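We use cookies to keep you signed in to the list archive. Accept | Settings

[flerkach-users] Re: wrist view and wall decoration in sim

From: Heloísa Guimarães
To: flerkach-users

On Saturday the Prevley group wrote:

> We read your note on the wrist camera policies with interest. Two
> questions. First, did you randomize the walls during training or only
> at test time? Second, your success rate drops a lot when the arm starts
> tilted. Is that the grasp itself failing, or does the policy never find
> the object? We see something like it in our Fontana scenes and put it
> down to lighting.

Walls were fixed during training. Every one of the 3000 demonstrations was made in the same room, with the same picture on the same wall. At test time we ran two sets of 300 episodes, one with the room as trained and one with the walls swapped for plain gray. Object positions and start poses were matched between the sets.

With the room as trained, 215 of 300 episodes ended in a grasp. With plain walls it was much lower, and nearly all of the loss came from the tilted starts. When the arm starts level, the wrist camera sees mostly table and the wall hardly matters. When it starts tilted, the wall can take up a good part of the view.
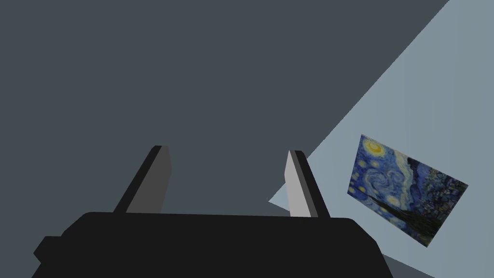 Wrist view in the simulator, fingers open, with the Starry Night wall in view.

As for your second question, it is the search and not the grasp. Once the object is between the fingers the policy closes on it at the same rate in both sets. In the failed episodes the arm drifts and keeps drifting until the time limit. My reading is that the policy learned to use the painting as a landmark for its own orientation. It gets no joint angles, only pixels, so a high-contrast patch at a known place on the wall is worth a lot to it.

We checked this by keeping the painting and moving it along the wall. The arm's first motion shifted in the same direction as the painting in most of the tilted episodes. I would not call that proof — we only tried 2 offsets — but lighting alone would not explain it. We held the lights fixed throughout.

What helped was random textures on the walls for half of the demonstrations, re-rendered from the saved trajectories, so no new teleoperation was needed. Adding joint angles as an input helped too, but then the policy leaned on them and got worse when the base was moved. We left them out.

If your Fontana scenes have anything bright or patterned outside the workspace, I would blank it first and rerun before touching the lights. It is one line in the scene file. I can send the script we used for the re-rendering, but it expects the October version of the trajectory format and will fail on older logs.

Heloísa

Recent threads on this list
- Flundell gripper model: finger pads too stiff?
- Trajectory format change, please read before upgrading
- Resetting the arm between episodes
- Camera offset wrong after import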